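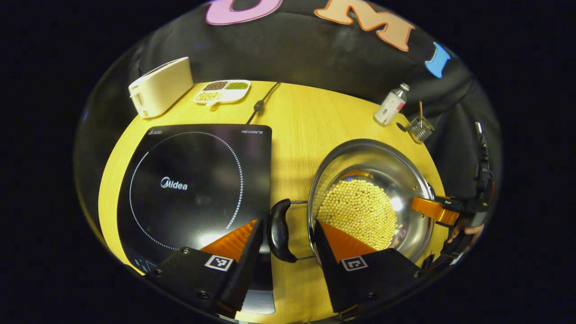
Setting Up a Seasonal Rate Plan for a Small Guesthouse

Applies to: Nillico property manager, web version
Written by Mateja Gashi
Last updated 4 October 2019

A rate plan tells the booking calendar what to charge for a room on a given night, how long the guest must stay, and what happens if the guest cancels. Most small properties need one base plan and two or three seasonal plans that sit on top of it. The steps below use the setup at Nunwood, a guesthouse with four apartments and one studio, all sold by the night.

Before you start

You need owner or manager access. Staff accounts can view rates but cannot save them. Have these ready:

- the opening and closing dates of each season
- the lowest nightly price you will accept for each unit
- your cancellation terms in writing
- the city or tourist tax, if your area charges one per night

Pause any channel connection before editing. In Settings > Channels, set each active channel to Hold. If a channel is left active, it can pick up a half-finished plan and sell rooms at the wrong price. Bookings that come in during a hold are stored and will appear when the hold is lifted.

Step 1. Create the base plan

Go to Rates > Plans > New. Enter a name that staff will recognize, such as "Base 2020". Leave the season field blank. A plan with no season applies to every night that no other plan covers.

Enter the nightly price for each unit. At Nunwood the studio is 60 and the largest apartment is 200. Enter whole numbers without a currency sign. The currency is taken from the property profile and cannot be changed per plan.

Set minimum stay to 1 and maximum stay to 28. Save.

Step 2. Add the seasonal plans

Select New again and choose Seasonal as the type. The start date is the first night charged at the new price. The end date is the last night charged, not the checkout day. If the high season ends with a checkout on September 1, the end date is August 31.

You can enter fixed prices or a percentage on top of the base plan. Percentages are easier to maintain, as a change to the base plan carries through to every season. The result is rounded to the nearest whole number before tax.

If two seasonal plans cover the same night, the plan higher in the list is used. Drag plans to change the order. The calendar shows overlapping nights with a gray corner.

Step 3. Set stay rules

Open the seasonal plan and select Rules. Minimum stay can be checked in two ways:

Arrival: the rule in force on the first night applies to the whole stay.
Through: the strictest rule on any night applies to the whole stay.

Use Arrival unless you have a short peak period in the middle of a longer season. With Through, a seven-night minimum over one holiday week will also block three-night stays that touch only its first day.

Closed to arrival stops check-ins on a date but lets guests stay through it. Closed to departure does the same for checkouts. Do not set both on the same date in a plan with a short minimum stay. The calendar will accept it, but it leaves gaps that are hard to sell.

Step 4. Attach cancellation terms

Each plan needs one set of terms. Select Terms > Attach. If you want to sell the same room as both flexible and nonrefundable, make a copy of the plan, apply the discount to the copy, and attach the nonrefundable terms there. Do not edit terms on a plan that already has bookings. Existing guests keep the old terms, but the confirmation page will show them the new ones until the next overnight sync.

Step 5. Test

Open Rates > Check price. Enter an arrival date, a departure date, and a unit. Run at least these stays:

- one night in the base period
- one week fully inside the high season
- a stay that crosses a season boundary

The third is where most errors show up. Each night should be priced by its own plan. A seven-night test at Nunwood, with four nights in low season and three in high season, came to 535 before tax. If your total looks like a single price multiplied by the number of nights, the boundary date is wrong or the seasonal plan was saved as a draft.

Step 6. Release the channels

Return to Settings > Channels and set each one to Active. The first upload takes around 60 minutes for a full year of dates. Check one high season date on each channel afterward.

Common errors

Error 2310: the plan has a unit with no price. Enter a price or remove the unit from the plan.

"Season not found": the end date is earlier than the start date.

Prices correct in the calendar but not on the channel: tax may be included twice. Compare the tax setting in the property profile with the one in the channel account.

Corrections to this page go to Leopoldo Huerta on the support desk.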